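4. Checking the wall plate before you plug in

We know you would love to get the Restedwood desk pushed into its corner and be done with it, but please give the wall plate a few minutes first. Once the desk is in place you'll be on your hands and knees to reach it (ask us how we know!).

1. Clear the floor along the back wall, so you have room to kneel and to see what you're doing.

2. Find the wall plate. On some walls you'll come across two plates mounted side by side, often in different colors, and it's fine to leave them both just as they are.

3. Wipe the plate with a dry cloth, going gently around the small ports.

4. Measure from the plate to the desk leg. Allow at least 10 inches of spare cable, and a little more if you like to shift your furniture now and then.

5. Push the cable in until it clicks, then slide the desk back slowly, with a helper on the other end.

Caution: Never poke pins, wire or cleaning spray into a port.

Note: The cable in the Bestov kit is 34 inches long. If yours won't reach, write to Seon-mi Seol at our parts desk and she'll find you a longer one.

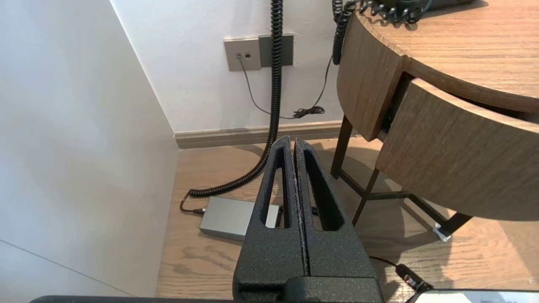 Fig. 4. Wall plate on the back wall, two parts side by side.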